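Open day at Latholm, Wed 4 September

Bimano had two benches running when I got there, and I spent most of the visit at the second. Jonatan Fjeld was operating. The task is shop-shelf picking: an item is named on a tablet, the arm goes to it, grips it and carries it to the drop-off point. The cell runs on their own planner, Karam, now at build 833.

The wrist camera feed was up on a side monitor — more use than watching the arm itself, as the fingers are in view all the time. 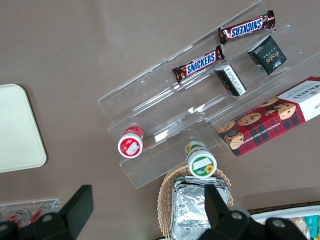
Wrist view over the second bench: clear stepped display, wicker basket below, both fingers in shot.

Clear acrylic is a fair test for depth sensing, and so is foil. I asked Jonatan which gave more trouble. Acrylic, he said, and they now fuse 3 views before committing to a grasp. Cycle time was quoted as some 25 seconds per item. I did not time it.

Tuva Haugen took questions afterwards. Grip force is set per item class, by hand for now. The next open day is in January and I have asked to see the force logs.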